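Chapter 7
Two Hands at One Table

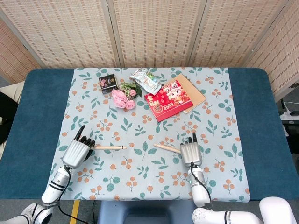
Page 239

By now you have built one arm, and if your shop is anything like ours at Terura, you have also swept up after it a good many times. A second arm sounds like the same job over again, and the bolting and wiring mostly are! The trouble (and the fun) begins when both hands must share a table and agree on where its middle is.

We start gently, with a light wooden stick in each hand and the two tips pointing toward each other across a gap. Lay a patterned cloth over a padded top if you have one, and keep your odds and ends toward the far edge. Run the cable down each arm with enough slack for the wrist to turn, then bring the tips together a little at a time, and please don't hurry.

Copyright Novotik Press. All rights reserved. Back to top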